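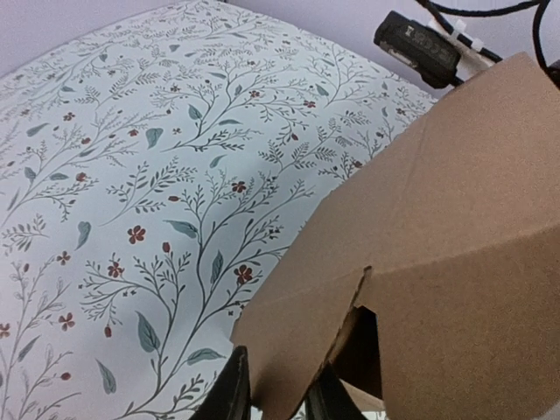
Red five-petaled flowers and green leaves on a white ground

Statemix – status reports for people who have other work to do

Statemix collects updates from your project teams and turns them into one page your managers might read to the end. Each task gets an owner, a due date and a color. There is no color for "almost done." We had one in the first version and every task in the building moved into it.

The standard plan covers 41 open projects. If you have more than that, call us, and maybe call someone else too.

What you get:
Weekly report by email, 5 layouts
Change log with names attached, including yours
Import from spreadsheets, even the one with the merged cells
Archive of up to 3579 closed tasks per project

Setup is handled by Merike Laur and Phúc Mạc at our Alldale office. They will ask who approves what. Please settle this among yourselves before the call – they have heard the argument before.

Price: $367 per month, billed monthly. Training is extra, and so is a second training.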